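October, late, kettle on

I have been putting off the table for ages and this afternoon I finally got going on it. Cold tea, radio low, and me fussing over which way a fork should lie. Mom would have laughed. She set a table in Xolalpa every single day of my childhood and I don't believe she ever once stopped to think about it — she just dealt it all out like cards.

The striped placemat is my favorite thing to come out of the move. I got two of them at the Akberg shop in Ernville, in the bin by the register, and the gray goes with everything I own. It makes even the black frying pan look like it was invited to lunch. I like eating out of the pan, I always have, with the fork lying on one side and the knife on the other as if it were proper china. Saves washing a plate, too!

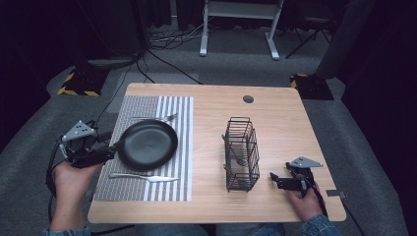
The wire basket was the other big find (well, big to me). It came in the last box from Trasport, the one marked 337 that went missing for 15 days and then showed up on the step one morning smelling of somebody's garage. I'd forgotten I even packed it. I spent a silly amount of time deciding where it should live. By the stove it gets greasy, on the windowsill it looks like it's waiting for a bus, so for now it's on the table, out in the middle next to the mat, where a person can reach over and pull out whatever they want.

I do wonder if it's too tall. When I sit down it's sort of there in the conversation with me. Maybe a jar would be nicer? My aunt keeps hers in an old coffee can and it's never bothered anyone. But I like being able to see through the wires, and crumbs fall straight out the bottom, so it stays until I get sick of it.
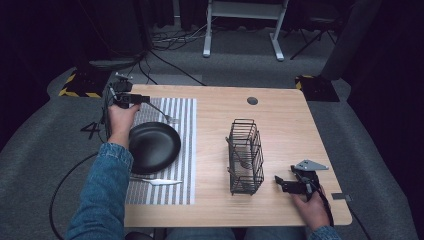
Azucena Zamudio

Fork above, spoon below, black plate on the stripes. I'm fond of that one for soup nights, when there's rice on the side and I want something with a bit of a rim to chase it against. The fork never does end up straight when I put it down, and I've decided I don't mind. Knife or spoon, I go back and forth — Mom put out both no matter what was cooking, but then there's twice as much to put away after, and the drawer by the sink sticks.

Things still to do: felt dots for under the chair legs, and find the other placemat, which I'm almost sure is in with the winter sheets. I also want to try something green on the table, a little plant or even just parsley in a glass, the wood is so pale it could take some color.

Soup tomorrow if the squash is still good. I should call my aunt and ask how long she leaves the corn in.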